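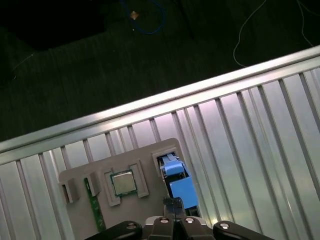
Seating small parts: what a machine can take over on the bench, and what it can't yet

Readers of this page keep asking whether the fiddly end of shop work can be handed to a machine. The answer depends on the job, and mostly on how the part is held before anything touches it. A processor chip sitting in a square holder with raised edges is a reasonable task for a gripper. The same chip lying in a drawer with cable ties and screws is a poor one. The tips below cover small electronics first, then a few household chores.

Give every part a home

Fix the holders to one plate. A processor in its frame, a narrow circuit board standing in a groove and a connector in its housing can all share a plate, and once they do, their positions relative to one another stop changing. If the plate gets bumped you have one thing to find again.

Gray or another dull color is a good choice for the plate. Shiny surfaces give cameras trouble, and so does a ribbed metal tray under a bright lamp. The top of a processor reflects enough light without help from the bench.

Leave room around each holder. Fingers need clearance on both sides of a part, and two holders packed tightly together will force an awkward approach angle. Before fixing anything down, close the gripper to the width of the part, lower it by hand and look for contact.

Picking up and putting down

Lifting a flat part out of a shallow frame is harder than dropping it in. There is little edge to grip. Cut a relief notch in two opposite walls of the holder, or use suction if the top is flat and clean.

For long thin boards, grip near the middle and keep the fingers off the contacts. Bring the board in at a slight tilt, find one end of the slot, then straighten it. People do this by feel. A machine needs either a force reading or a lead-in chamfer on the slot, and the chamfer is cheaper.

Set a force limit before the first run. For light plastic connectors we start at 5 newtons and raise it only when the part stops short. Do not raise it to get past a misalignment.

Check fingertip screws every 30 cycles while a setup is new. A loose tip shifts the grip slightly, and the error looks like a bad camera calibration. I lost an afternoon in August to this.

Processors

Never let a machine practice on a good one. Use dead chips. Nanna Kirkegaard, who runs the repair counter at Deledcombe, keeps a tin of them for training new staff and lent me 4. Mark one corner with paint so that a wrong rotation shows at a glance. The drop into a plain frame tolerates some rotation. A real socket tolerates very little.

How far along is it?

Repeat placement from a fixed plate: ready for a small shop, with someone nearby. At Meireles the test cell made 2,000 placements on one set of holders before the walls wore enough to matter.

Boards and memory into slots: workable with good fixtures. Expect stoppages when the supplier changes a part.

Latches and clips: mixed. Opening a latch, holding it open and moving a second part takes two hands or a clever jig.

Cables: not yet. A cable has no fixed shape, so last week's path is no use today. Route and clip them yourself.

Sorting mixed screws: possible, but a set of sieves is faster.

Around the house

The same rule carries over. Clelluvero, our own kitchen trial, did acceptably at moving mugs from a rack with pegs to a shelf with marked positions. It did badly with a full dish drainer, where cups leaned on plates and the pile moved with each item removed. Folding towels was slow. Socks were abandoned.

If you want to prepare a kitchen or utility room for some future helper, the work is ordinary. Put pegs in drawers. Use racks with one slot per plate. Store lids upright. Tie up loose leads behind the counter. All of it makes the room easier for people too, and none of it needs to wait for a machine.

Next: making holders from offcuts, with the Stirance hole spacing.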